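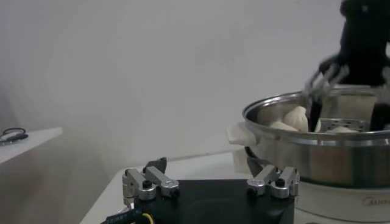
How long do I steam buns from frozen?

Put them in straight from the freezer and give them 8 minutes longer than the time printed for chilled buns. Don't thaw them on the counter first. The outside gets sticky, and the paper tears the skin when you peel it off.

Do I start with cold or boiling water?

For our cooked and chilled buns, either works. For raw dough you proofed yourself, cold water gives the dough a little more time to rise on the way up. Frozen ones do better over water that is already boiling.

How much water goes in the pot?

Enough that it won't boil dry and low enough that it doesn't touch the tray. In most electric steamers that leaves a finger's width between the water and the underside of the tray. If water bubbles up through the holes, the bottoms of the buns turn to paste. Pour some out and start over.

Why did my buns wrinkle or collapse?

Usually the lid came off too fast. Turn the heat off, leave the lid closed for 2 minutes, then tilt it open a crack and wait a little longer before you take it away completely. Over-proofed dough also collapses, and waiting with the lid on won't save it. Slight wrinkling on a reheated bun is normal and does not change the taste.

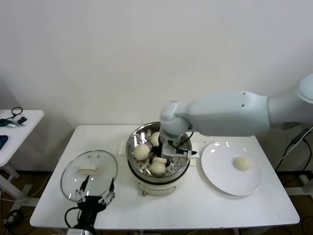

Where should I put the lid while I take the buns out?

Set it down well clear of the steamer and the serving plate. A lid collects a lot of water on the inside, and if you shake it or turn it over above the buns, the drops leave yellowish wet marks on the tops. Lift it straight up, move it to the side, and turn it over there. A glass lid resting upside down on the table, to the left of the pot with the plate over on the right, keeps the two jobs apart. Put a towel under it if your table marks easily.

How far apart should they sit on the tray?

Leave the width of a thumb between raw buns. They swell, and buns that touch will tear when you pull them apart. Ready-cooked buns can sit closer, but don't stack them. Keep some of the holes uncovered so the steam can get around.

Do I need paper under each bun?

For raw dough, yes. Use a square of parchment or a cabbage leaf. Our chilled buns come with paper already on. If yours has come off in the bag, wipe the tray with a little oil.

What is the best way to lift them out?

Tongs with wide, flat ends, or a thin spatula slid under the paper. Hold the bun lightly by the sides, since hard pressure leaves a dent that stays. Keep your wrist out of the steam. Move one at a time and set each one on the plate with space around it, so the bottoms don't stick together.

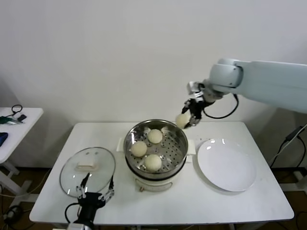 Steamer, lid and serving plate, with one bun on the lift.

Can I use a plate straight from the cupboard?

You can, but a cold plate makes the bottoms damp. Rinse it in hot water and dry it well. A folded cloth napkin on the plate helps too if the buns are going to sit.

Can I keep them warm in the steamer?

For a short while, on the lowest setting with the lid slightly open. After that the skins go gummy. It is better to take them out and steam them again later.

How do I clean the tray?

Soak it in warm water before the dough dries, then use a soft brush on the holes. For white mineral spots in the pot, simmer water with a spoonful of vinegar and rinse. Unplug an electric base first and only wipe it. It should never go in the sink.

Which Gutemska buns are plain?

The Wiriya buns have no filling and weigh 80 grams each. All the others are filled, and the filling is named on the front of the bag.

My question isn't listed. Who do I ask?

Write to Mahlet Lencho at the Gutemska shop desk and include the name on the bag. Orders and missing bags go to Tekle Nigatu.

Page last checked Wed 11 February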